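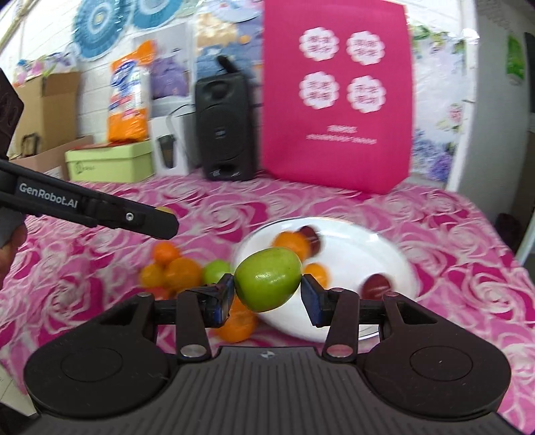

Bei mir sei das Obst im unteren Fach nach wenigen Tagen weich geworden, obwohl der Regler auf Kühl stand, schreibt ein Nutzer der Nirkholm Vorratsbox. In solchen Fällen ist meist der Lüftungsschieber geschlossen. Er muss vor dem ersten Befüllen eingestellt werden.

4.2 Fächer einrichten

1. Box waagerecht aufstellen und zur Wand 10 cm Abstand lassen.
2. Transportsicherung an der Rückseite entfernen.
3. Netzstecker einstecken und den Regler auf 7 °C drehen.
4. Box sechs Stunden leer laufen lassen.
5. Lüftungsschieber im unteren Fach bis zur Raste nach links schieben.
6. Filterkassette Vinness einsetzen, Pfeil nach oben.

Hinweis: Bei Raumtemperaturen über 22 °C den Regler eine Stufe kälter stellen.

Vorsicht: Rückwand nicht abdecken. Vor jeder Reinigung den Netzstecker ziehen.

4.3 Obst einlagern 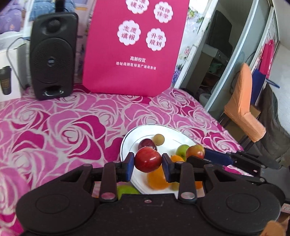 Die Fächer sind für getrennte Sorten vorgesehen. Äpfel geben Reifegas ab und gehören in das untere Fach mit Filter, Zitrusfrüchte in das obere. Liegen Äpfel, Pflaume und Orange wie auf dem weißen Teller beieinander, vor dem Einlagern sortieren. Früchte mit Druckstellen gleich verbrauchen.

Obst nicht waschen, bevor es in die Box kommt. Das Fach höchstens bis zur Markierung füllen, sonst schließt der Deckel nicht dicht.

Die Filterkassette wird bei rotem Feld im Sichtfenster getauscht, siehe Abschnitt 6.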